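Week 6: Sugar, Syrup and Why Your Fudge Goes Gritty
Kitchen Chemistry for Non-Majors
Otakar Jelínek
Notes revised 5 Jun 2024

Okay, so last time we ended in a bit of a rush, and I left half of you staring at a jar of cloudy syrup with no explanation. Sorry about that! Let me pick it up from there.

Sugar dissolves in water really, really well. You can get 2 cups of sugar into one cup of hot water and it just vanishes, which still pleases me every single time. As the water cools, though, it can't hold that much anymore. The extra sugar would like to come out and be a crystal again. If nothing gives it a place to start, it'll stay dissolved longer than it should, and we call that a supersaturated solution. (Put that word on your sheet, it comes back in November when we do salts.)

Now, what gives it a place to start? Almost anything. A speck of dust, a scratch in the pan, one grain of sugar stuck to the side that falls back in. You'll remember the Šimek reading, where the poor candy maker loses an entire batch to a dirty spoon. I've done it too, with my in-laws watching.

Fudge is the fun case because you DO want crystals, only you want them tiny. Your tongue can't pick out tiny ones, so the fudge feels smooth. Big ones feel like sand. So you boil the syrup, let it cool without touching it (hands in pockets, please), and then beat it like mad so that loads of crystals start at once and none of them gets very large. Stir too early, while it's still hot, and a few crystals get a head start and hog all the sugar.

The other way to cool a syrup is to pour it out on a slab. Stone is dense and pulls heat out of the syrup quickly, and you can fold the edges in with a scraper as they firm up. The old Grisitz confectionery school taught it this way and wouldn't let first-years near a beater at all. I wouldn't go that far, but do try it if you've got a stone counter and somebody patient to help you clean it afterward.
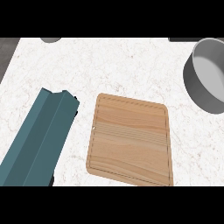

Fig. 1. White marble countertop with a cutting board and a pot.

A couple of you asked about corn syrup, and whether it's cheating. It isn't! Table sugar is sucrose, all the same molecule, and identical molecules stack neatly. Corn syrup is mostly glucose plus some longer chains, and those get in the way of the stacking, like somebody leaving chairs in a hallway. A spoonful in the pan makes the syrup a lot more forgiving. Lemon juice or cream of tartar does something similar by a different road: the acid splits part of the sucrose into glucose and fructose, so now you've got a mixture again.

Temperatures, then. Soft ball stage (fudge, fondant) is 235 to 240 F. Hard crack (lollipops, brittle) is 300 to 310. All you're really measuring is how much water is left, so if you live up in the mountains your numbers will be lower, and the cold water test is your friend. Drop a bit in a glass of cold water and squish it between your fingers. Please let it cool in the water first.

For the lab, we're in room 703 and you'll work in pairs. Bring an apron and tie your hair back. The Tarkell thermometers read a little high, so check yours in boiling water before you start and write the difference at the top of your sheet. Hot syrup sticks to skin and keeps burning, so no tasting from the pan, and I mean it.

Reading for next week: the Lodorier chapter on caramel, up to the part on milk proteins. Skip the box on industrial evaporators unless you like that sort of thing (I do).

Problem to hand in: your fudge came out grainy. Write down two places in the recipe where it could've gone wrong, and what you'd change in each. Half a page is plenty.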